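Two arms and one sofa: notes from the home build

2019-03-03

Filed under: Workshop > Robots at home

6 min read

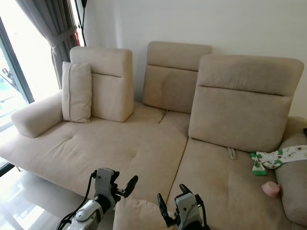

Both grippers at the front edge of the seat, with one of the beige cushions between them.

I've been putting off writing this up until the arms could do a whole job from start to finish. They can't yet, but I have enough notes that I'll forget if I leave them any longer.

The job is tidying a sofa. I picked it because the sofa is the biggest thing in the room and because nothing on it breaks. The first task I tried last year was putting mugs on a shelf, and I got tired of sweeping up. Cushions are forgiving. They are also harder than mugs in most other ways, and I didn't understand that when I started.

The build is called Skikelora, a name left over from an older project that I never changed because it is in all the file paths. It has two arms, a head camera and a base I can push from room to room. The gripper fingers have black pads, and most of this post is about those, because that is where the time has gone.

Pads

The first set I made were hard and smooth. They held a wooden block well and slid straight off cloth. I tried closing the fingers harder, which pinched up a fold of fabric and left the filling where it was, so the cushion rolled out of the grip as soon as the arm lifted.

The second set are softer and have shallow grooves cut across them. I ordered the sheet from Juhl and cut it with a knife and a steel rule. The grooves need to run across the finger. I cut one pair lengthways by mistake and they were no better than the smooth ones. The glue wants a full night before you use them, whatever it says on the tube.

With the grooved pads one arm can hold a small cushion by a corner and drag it. It still can't lift it cleanly. For that I use both arms, one on either side, pressing inwards. The press matters more than the pinch. I now leave the fingers open for the approach and only close them once both wrists are in position.

Getting the two arms to agree

I had the two arms on separate controllers to begin with, each following its own list of positions. This works until something soft is between them. If one arm is a moment late the cushion turns, and then the other arm is pushing on a corner instead of a side.

I moved both on to a single controller and had them step through the positions together. The board is a Nomanard, second-hand, and the fan is noisy, but it keeps up. Each step waits until both wrists report that they have arrived. It is slow. A move I could do by hand in a couple of seconds takes long enough for me to go and fill the kettle. I would rather have slow and together for now.

The reach was the next thing. The seat on this sofa is deep, and the back cushions stand a long way from the front edge. I measured 375 mm from the shoulder mount to the point where the elbow starts to run out of useful movement, and the mount was too far back on the base. I drilled new holes and brought both shoulders forward by 200 mm. That made the base tip when both arms were out straight, so there is now a weight on the back of it. It's an old barbell plate held on with a bolt.

Cables

I'll be brief, as everyone who builds these things has the same complaint. The thin black cables come off each wrist and hang down in front. They catch. I have tried clips, tape and spiral wrap. Clips came off, tape left a sticky mess, and the wrap made the wrist too stiff to turn fully. For the moment they hang, and I start every run with the wrists rotated to the middle of their travel so there is slack both ways.

If I built it again I would run them inside the forearm. There is room. I just didn't leave a hole at the wrist end when I printed the parts.

What the camera makes of it

Beige sofa, beige cushions, off-white wall. I hadn't given a thought to colour before I started and it has cost me several weekends. The software finds edges, and in soft daylight there isn't much of an edge between a cushion and the seat it is resting on. The window on the left makes it worse when the sun is bright, as the floor tiles are shiny and throw the light back up.

Seams turned out to be the answer, or most of it. The back cushions each have a seam across the upper part and it shows up in nearly any light. The small throw cushion has piping along its border. I now look for the long lines first and work out the shape from those. The button dimples in the long seat cushion get picked up as well, and I use them to tell the software which way round the sofa is.

I saved 2,364 stills while I was sorting this out and marked the cushions in them by hand over the winter evenings. I wouldn't want to do it again. Marking the small bits and pieces that end up on a sofa took as long as the cushions did. The white cloth with the green and brown print is easy for it, being the only patterned thing on the seat. The little pink round thing by the armrest it finds most of the time, but it is poor at judging how far away it is.

Where it stands

Dragging a cushion along the seat works. Pressing from both sides and lifting works if the cushion starts more or less square to the arms. Turning a cushion the right way up doesn't work. Standing one against the back of the sofa works only when I have placed the arms myself and am stepping through by hand.

Small cloth things are next. The grooved pads are too thick at the tip to get under a hem, so I'm making a thinner pair with a bevel. I also want to swap the wrist bearings, as there is a bit of play in the left one and it shows at full reach. Hullemano list a sealed type in the right size and I've got 2 on order, with delivery given as May.

Until then I'm going to work on the approach angle and leave the hardware alone. I've put the drawings for the shoulder mount in the usual folder, with the new hole positions marked. The old drawing is still in there too, so check which one you have open before you drill.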